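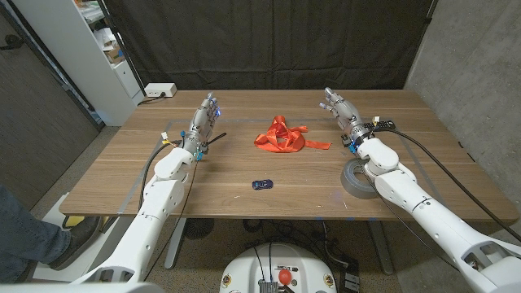 Session six is the money session, so bring a calculator and some patience. I'm going to spend most of it on the stuff around the robot, because every first budget I've ever graded puts the arms on line one and then just sort of stops. Look at a real bench for a minute: two arms with fingered hands, sure, but also a power strip in the back corner, cables running over the tabletop and across the floor, a roll of duct tape, thin tape lines marking out the work area, and a ribbon and a toy car to work on. Every bit of that has a price, and so does the table!

Start your plan with the task. Write one sentence saying what gets picked up, folded or moved, and show it to somebody outside your group. Hamdia Kahsay (she'll be visiting us in October) likes to send the sentence back with questions all over it, and you'll be glad she did. Soft things like ribbon and cloth push you toward hands with fingers, and hands cost a lot more than a plain two-jaw gripper. If your task is boxes, please don't buy hands.

Next, split your sheet into four headings:

Robot and hands
Bench, power and cabling
Spares and consumables
People's time

The third one is where groups get stingy. For our class exercise you have $2405 for everything except the robot itself, which we'll pretend is already paid for. I'd set $625 of that aside for spares right away, mostly cables and connectors, and then fight over the rest. Tape and small props can come out of a separate line of $100. Yes, you'll want more tape than you think.

Two made-up quotes are in your packet, one from Nellach and one from Drestard. Nellach looks cheaper until you get to shipping and the service plan on the second page. Drestard includes a training day but wants some 20 percent up front. Leonidas Kouris and I disagree about which one is better, and I'm not telling you who picked what until you've turned yours in.

Measure your room too! Arm reach, table depth, the distance to the nearest outlet, where a person stands while the thing is moving. Last year's Niltudcombe group had a lovely spreadsheet and a table that wouldn't go through the door.

For next time: one page per group, four headings, a total, and a short note on what you'd cut first. Getachew Hadgu is collecting them at the start of class. Questions about the quotes go to Cecilia Ansah, and anything about grading comes to me.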